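Clearing out the small electricals: how the July collection will work

The last small electricals collection at the Farooqui building brought in more than anyone had planned for, and the two trestle tables by the goods lift were full before lunch. We are running it again in July. Several people have asked for clearer notes on what can be brought down, what should be done to it first and where it goes afterwards, so this item sets it all out in one place.

What we can take

Anything small that runs on mains electricity or a battery and can be carried down by one person. That covers desk clocks, speakers, radios, phone chargers, set-top boxes, card readers, desk lamps, calculators, keyboards, mice, headsets, kettles and toasters. Things do not need to be working. They do need to be in one piece, or at least in one bag.

Monitors and printers are dealt with separately. If you have one to get rid of, leave it where it is and send a message to the office with the floor and desk number. It will be picked up on the morning of the collection.

We can't take fridges, microwaves, fluorescent tubes or anything that has been leaking. Loose batteries go in the green tub beside the post shelves, which is emptied every fortnight and has nothing to do with this collection.

Where it goes

The collection is made by Hitis, who sort the items at their unit on the ring road. Working things are tested and passed on to Nalel, the reuse shop behind the library. Everything else is broken down for parts and metal. Last time the total weight was 3,308 kilos across all the buildings on the estate, and our share was larger than expected for a building of this size. Much of it came out of the third-floor cupboards, where cables had been going in and not coming out for a very long time.

Nalel have asked us to pass on that they are short of desk lamps and small speakers, and that they have plenty of kettles. Kettles will still be taken, but they will probably go for scrap.

Getting things ready

Please put the power lead with the thing it belongs to. This was the biggest problem last time. A clock without its lead can't be tested, and a carton of black adaptors with nothing written on them takes somebody most of an afternoon to match up. Wind the lead loosely, hold it with a rubber band or a bit of string, and tape it to the item or put both in the same bag. Freezer bags work well and the clear ones are best.

Take out any batteries you can get to without tools. If the cover is stuck, leave it alone and write "battery inside" on a label.

Remove memory cards and SIM cards. Anything that stores names, numbers or files should be reset before it comes down. If it won't switch on and you think there may be work information on it, don't put it on the tables. Take it to the IT desk, where there is a locked cabinet for these items, and they will sign for it.

Labels will be on the post shelves in the week before. There are three colours: green for working, yellow for not sure and red for broken. Please be fair with the green ones. If you haven't plugged it in this year, it's a yellow.

Wiping things down

A quick clean makes a real difference to what Nalel can sell. Unplug the item first. A dry cloth will do for most plastic cases, and a slightly damp one for sticky marks, followed by a dry one. Don't spray anything straight on to the item. Soft brushes are good for speaker grilles and the gaps around buttons, and there will be a few in the kitchen drawer next to the tea towels.

Glossy black cases and glass fronts need a bit more care. Kitchen roll can leave fine scratches on shiny plastic, so use a microfibre cloth and very light pressure. Hold the item by its lower corners while you look it over and tip it back until the ceiling lights run across the glass. Smears and finger marks show up straight away at that angle, and you can see whether there are scratches under them. 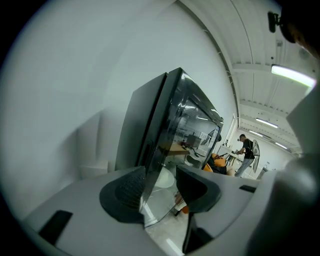

When it is clean, wrap anything with a glass front in a sheet of newspaper or an old tea towel. Stand it upright in the box with the glass facing something soft, and don't put adaptors in beside it. The pins on a plug will mark glass and plastic in the time it takes to go down in the lift. We lost a few good things this way last time, including a digital radio that had come down in perfect order.

Boxes

Plumine have given us 15 flat-packed boxes, which will be on the landing outside the second-floor kitchen. They are a sensible size – big enough for a shelf's worth of small things and still light enough to carry. Please don't use archive boxes, as the bottoms give way. If you fill a box, write your floor on two sides and don't tape the top down. Hitis have to open every one before it goes on the van.

No box should weigh more than 12 kilos. If it feels too heavy, it is, and it should be split into two. There are two trolleys, one by reception and one in the ground-floor store. Both need to be back by the end of the morning.

Timings

The tables will be up from 9 in the morning and the van is due just after two. Nothing can be left by the lift overnight, either before or after, as it is a fire route. If you are working from home that day, ask someone on your floor to bring your things down for you and make sure they are labelled.

Items on the tables are not there to be picked over until midday. After that, anyone in the building is welcome to take something with a green or yellow label for use in the office. Write it on the sheet so that the numbers come out right. Taking things home is a different matter, and you will need to check with the office first, as some of the equipment is on the asset list.

Asset stickers

Leave these on. They are the small silver ones with a bar code, usually underneath or at the back. The office will go along the tables and scan each one before the van comes, and once that is done the sticker can be peeled off. If a sticker has already gone and you know the item belonged to the office, write "office" on the label.

Things from home

You may bring in small electricals from home, up to one carrier bag each. These should be kept on the left-hand table, away from office equipment, and marked "home" so that they aren't held up by the asset check. The same rules apply about leads, batteries and resetting.

A few hours of help would be useful for setting up the tables and for labelling during the morning. There is a sign-up sheet on the kitchen noticeboard on each floor. Questions about whether something can be taken should go to the office by email, with the make of the item if you can find it. The exact date will be put on the noticeboards as soon as Hitis have confirmed the van.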